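¿Hacen falta tantas tijeras?

Boletín de Prinen, 2024-05-30

Cada cierto tiempo vuelve a circular el mismo consejo: unas tijeras para cada cosa. Unas para tela, otras para papel, otras para hilos, otras para la cocina, otras para el jardín y, si uno se descuida, otras para abrir el paquete en el que llegan las demás. El catálogo de primavera de Mwakyusa, que varios lectores nos han reenviado con más o menos entusiasmo, lleva la idea hasta el juego de 6 piezas con soporte incluido. El soporte, por cierto, ocupa más que las tijeras.

En esta sección desconfiamos de los juegos. Quien ha comprado uno de cuchillos sabe lo que pasa: se usan dos y el resto acumula polvo con mucha dignidad. Con las tijeras sospechamos algo parecido, así que preguntamos en el último boletín cuántas utilizan ustedes de verdad. Llegaron 243 respuestas, bastantes más de las que esperábamos para un asunto tan poco apasionante. No pretendemos que sea una encuesta seria. Contesta quien tiene ganas, y quien tiene ganas de escribir sobre tijeras probablemente cose.

Aun con esa reserva, la respuesta que más se repite es sencilla: unas grandes y unas pequeñas. Las grandes para cortes largos, las pequeñas para hilos, etiquetas y esquinas. Hay quien añade unas de cocina, y nos parece razonable, sobre todo si en esa casa se corta pollo. A partir de ahí empiezan las justificaciones. Una lectora defiende las de zigzag porque evitan que la tela se deshilache, y tiene razón, aunque reconoce que las sacó por última vez para unas banderitas de cumpleaños. Otro lector tiene unas de cinco hojas para las hierbas aromáticas y admite que tarda más en limpiarlas que en picar el perejil a cuchillo. 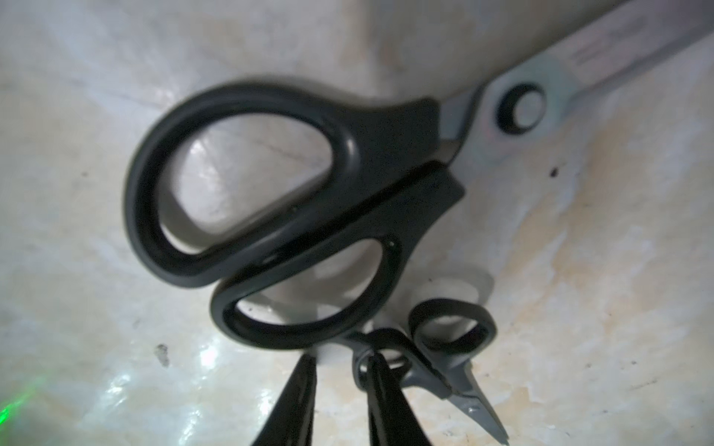 La objeción de siempre es que el papel estropea las tijeras de tela. Se lo planteamos a Neema Rugemalira, que lleva el taller de arreglos de Unbridge y gasta poca paciencia con los mitos domésticos. Su respuesta fue menos tajante de lo que nos habría gustado para el titular. El papel desgasta el filo, sí, y si uno corta seda lo va a notar. Si lo que corta son trapos, bajos de pantalón y algún mantel, puede pasar años sin enterarse. «Lo que más tijeras me trae al taller son las caídas», nos dijo. «Se caen de punta, se abren un poco las hojas y ya muerden la tela en vez de cortarla». También nos pidió que dejáramos de recomendar el truco del papel de aluminio. Lo recomendamos nosotros, en efecto, hace dos inviernos. Dice que quita alguna rebaba y que a eso no se le puede llamar afilar. Queda rectificado.

Sobre los afiladores de cajón somos todavía más escépticos. Probamos el de Idach, de los que prometen dejar cualquier hoja como nueva en unas pocas pasadas. Unas tijeras viejas de oficina mejoraron algo. Otras, de costura, salieron cortando peor por la punta que antes de empezar, y hubo que llevarlas a afilar de verdad. Puede que fuera torpeza nuestra. Las instrucciones, en cualquier caso, no decían nada del ángulo, y alguien que compra un afilador de cajón no tiene por qué saberlo.

Queda el asunto del tamaño, del que casi nunca se habla en los catálogos. Unas tijeras grandes con un ojo amplio permiten meter varios dedos y repartir el esfuerzo; unas pequeñas cansan enseguida si se les pide un corte largo. Parece evidente, y sin embargo casi todos hemos intentado cortar un rollo entero de papel de regalo con las de las uñas porque eran las que estaban a mano. Ese es, nos tememos, el verdadero problema de muchas casas: hay tijeras de sobra y ninguna en su sitio. Comprar otras suele empeorarlo.

Antes de encargar nada, pues, proponemos lo siguiente. Saquen todas las que tengan de cajones, costureros y botes de lápices y pónganlas juntas en la mesa. Prueben cada una con un retal fino, de la base a la punta. Si la tela se dobla entre las hojas, miren primero el tornillo, que a menudo solo está flojo. Un cuarto de vuelta y vuelvan a probar. Las que corten bien se quedan; las buenas que no corten van a afilar; y las que llevan años sin cortar nada no van a reformarse en el fondo de un cajón.

En junio publicaremos la lista de talleres de afilado que nos han ido enviando, con precios cuando los tengamos. Varios de los que aparecían en la lista anterior han cerrado, así que agradeceremos correcciones. Y si alguien usa de verdad las seis piezas del juego de Mwakyusa, soporte aparte, que nos escriba. Le haremos sitio en el próximo número.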